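Teleoperation at the Hillau Workshop

Dish rack sessions, posted 19 December 2025

We teach our arms by driving them. One person holds a pair of small leader arms, the white arms on the table copy every move, and the recording becomes one demonstration. The gallery on this page covers the plate task, which Imre Takács set up in March and which has now reached 124 hours of driving.

The task sounds simple. Plates start somewhere on the table, sometimes overlapping, and have to end up standing in the wire rack. Either arm can do the lifting, and the driver decides which one goes first. We ask drivers to keep their speed even and to finish a grasp they have started, even a clumsy one.

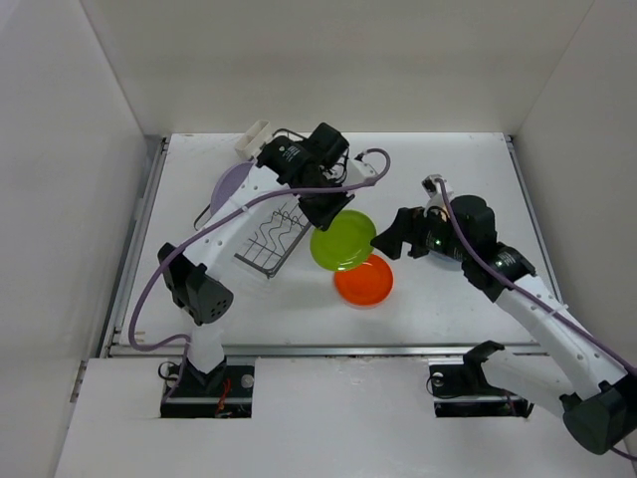
Overlapping plates take the longest to learn. A thin rim lying flat gives the fingers very little to get under, and most new drivers push the plate across the table a few times before they get a hold on it. Ehsan Tabrizi likes to slide the top plate off first and deal with the other one after. Imre goes straight for the rim. We keep both styles in the set.

The rack gets moved and turned between recordings. In the first month we left it square to the wall, and the trained policy, which we call Skekix, could not cope when it was bumped even slightly. The recordings from that month are still on the drive but we no longer train on them.

Count so far: 2909 demonstrations recorded, 1840 kept after review. Most of the rejected ones were dropped for long pauses, and a smaller number for a plate that slipped out of the tines after release - the driver often didn't notice until playback.

Driving shifts are kept short. After an hour the wrists get tired and it shows in the data, mainly as shaky approaches.

The next gallery will have the cup task from our Jorkesham room. Drivers who want a slot on the plate table should write to Ehsan and say whether they have used leader arms before.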